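3.2 Household electricity and reported emissions

We come now to the part of the study that took us longest, and that we enjoyed most: asking people at home how they thought about the carbon behind their power bills. Of the 1,542 households we wrote to in Bedoya, 783 sent back a full year of meter readings. 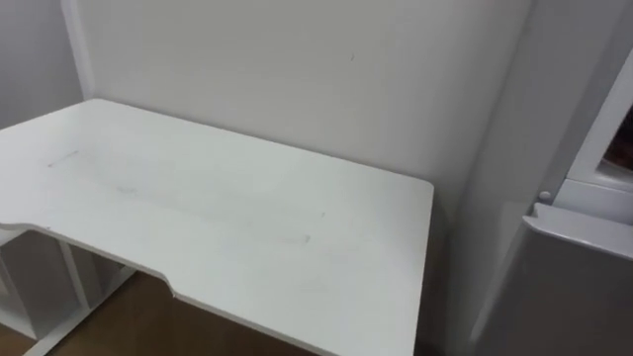
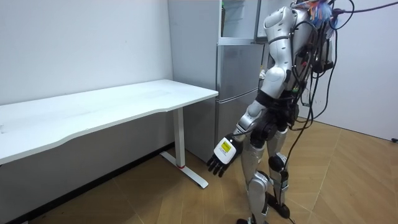
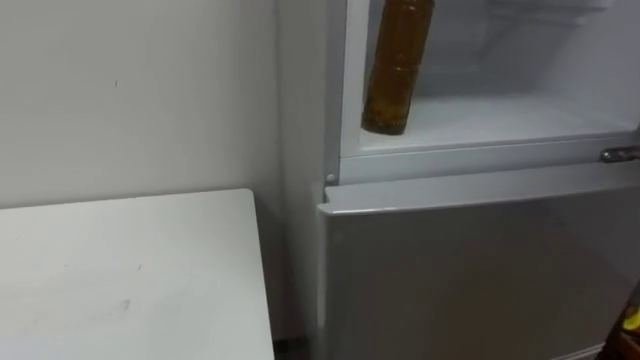 Figure 4. Three views of one room with a white work surface; a refrigerator stands in the second and third.

Cooling and heating made up the largest share of use in nearly every home, and the April readings – mild weather, windows open – gave us a handy baseline. Following Nambiar's method, we left out 197 homes with rooftop panels, as their meters run both ways and would have muddied the comparison with the regional grid. We return to those homes in Section 5.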